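Honach Ring and Bolt Set: README

Overview

This folder covers the small metal parts in the Honach bench set and the teal work surface they are handled on. It describes the parts, the surface, the folder layout and the known gaps. Control code and hardware drawings are kept in the Vasus repository and are not repeated here.

The set has 2 part types: a threaded bolt and a short metal ring. The release contains 100 episodes of the ring and 100 of the bolt. An episode starts with the part at the bench and ends when the operator marks it closed. Episodes closed early are kept and flagged.

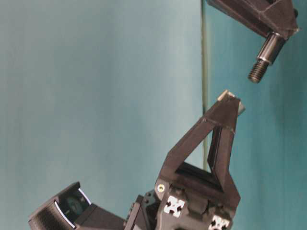

Parts

Ring. Short, open through the center, with a broad flat rim. The finish is brushed and silvery. Depending on the light, the rim can read as slightly bronze or pink, so color should not be used alone to tell a ring from its surroundings. Reflections on the rim move with the viewing angle, and thresholding on brightness gives a broken outline.
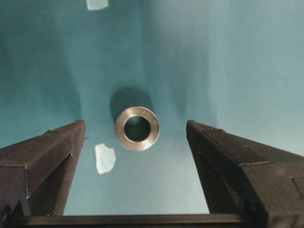
Fig. 2. Metal ring between the two fingers, seen from above.

Bolt. Metal, threaded. The part label is "bolt" in every file, whichever end is held. Thread pitch is not recorded in this version. Users who need it should measure from a physical part; replacements are stocked at Emside under the same part label.

Surface

The covering is teal, matte in most views, and slightly uneven in tone. Expect a paler reading on one side of some views and a deeper one on the other. The covering is laid in panels that overlap, and the seam is visible from the overhead position. Do not treat it as a table edge. 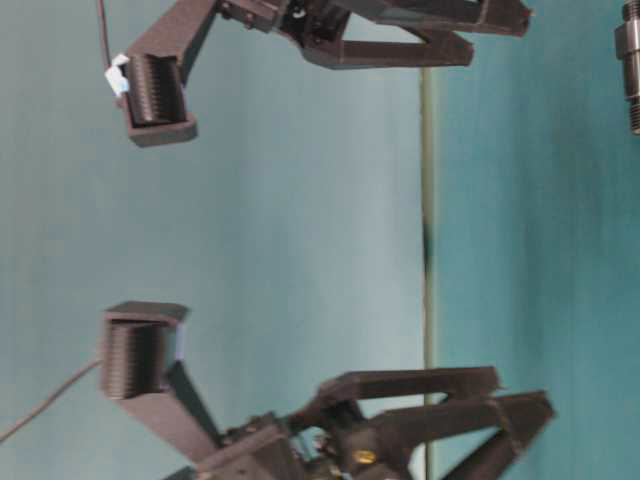
Soft shadows fall on the covering and shift with the arms. They are not annotated. A background model fitted on one view should not be reused on another, as the teal differs enough between them to leave large false regions. White balance was left as recorded.

Folder layout

parts/ label list and part notes
episodes/ one subfolder per episode
surface/ reference views of the covering
flags.txt episodes closed early, with reason code

Reason codes run from 1 to 5. Code 5 means the reason was not entered.

Known gaps

Ring orientation is annotated only where the rim is visible. Some part notes still use the older label "collar" for the ring; both strings map to the same part ID. File names in surface/ do not follow the Ersoy naming rule and will be changed in the next release.
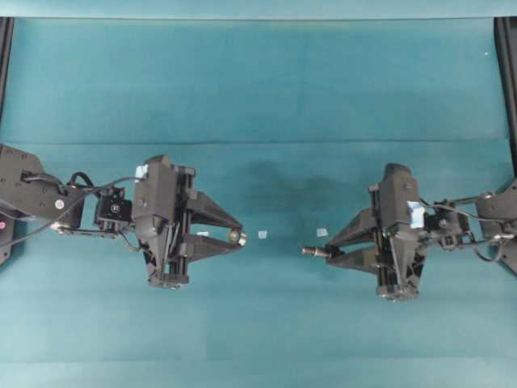

Last updated: Jan 30, 2024

Changes

The label list was merged into a single file. The separate December list has been removed, and scripts that read it need the new path, parts/labels.txt. Episode numbering is unchanged.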